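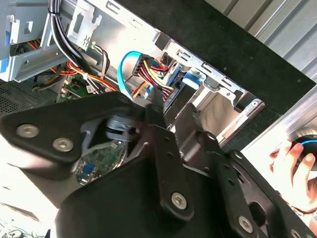 The Grisholm office of Lightfoot, a free help service for new immigrants, will open its citizenship class again this October. The class prepares permanent residents for the civics test and the interview, and it has place for 30 students. Lessons are every Sunday at 2 in the Gokside building, where students can also practice the forms on a desktop computer, the tower kind with a metal interior.

"Many people wait years because they are afraid of the English part," said Derek Dobson, who leads the class - "we start slowly."

To register, call extension 442.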